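Junutell round kitchen bin, three months in

Bought this in April for the kitchen. Quick review because I've got a sink full of dishes and the kids want tea.

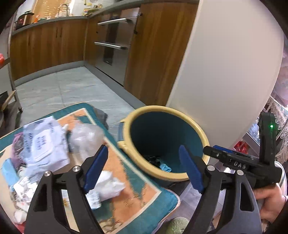

Short version: good bin, bit small, rim is the best thing about it. Four stars.

Colour first, seeing as that's why I picked it. Cream rim, deep teal inside. Goes with the teal border on our kitchen mat, which I'd love to say was planned. Mat is a Mumeck one, had it for years, orangey peach in the middle. Bin lives right at the edge of it.

The rim. Thick, smooth, easy to grab with one hand when you're dragging it over to do a clean up. Our old Andrade had a thin lip that dug into your fingers, and it split down one side after a winter in the laundry. No sign of that on this one -- yet.

Mouth is nice and wide for the size. Matters more than I thought. Wipes packets, scrunched up tissue, crinkly plastic bags, all the annoying light stuff that used to catch on the swing lid and end up on the floor. Goes straight in now. I tend to pile the rubbish on the mat first and sort it, soft plastics in one lot and the rest in the bin, then shake the mat out over the verandah rail. Works for us.

Cleaning. Easy. Hot water, squirt of dish soap, upside down on the lawn. The dark inside hides stains pretty well. It also hides whatever's stuck at the bottom, so have a proper look before you put a new liner in. I lost a teaspoon for 50 days that way (yes my husband kept count).

Not so good:

Size. Fine for two people. We're four plus a dog and I'm emptying it every night, somtimes twice if there's been a roast.

Liners. The shop's own ones are too tight and the supermarket ones too baggy. I fold the baggy ones over the rim and put a big rubber band round, looks daft but holds. Brultura do a roll that fits properly but you have to order them in.

Light when empty. Dog has had it over twice. Put half a brick under the liner if you've got a nosy one.

Smell -- no lid so be sensible. Prawn heads go straight outside.

Delivery was slow but the bloke on the help line, Jailson Bastos, was lovley and chased it up the same arvo. Order sat in the depot for ages apparently. Box was dented, bin was fine.

Would I buy again? Yep, in the bigger size if they ever make one in teal. At the moment the big one's only in grey and I'm not having grey.

Posted Jun 27, 2026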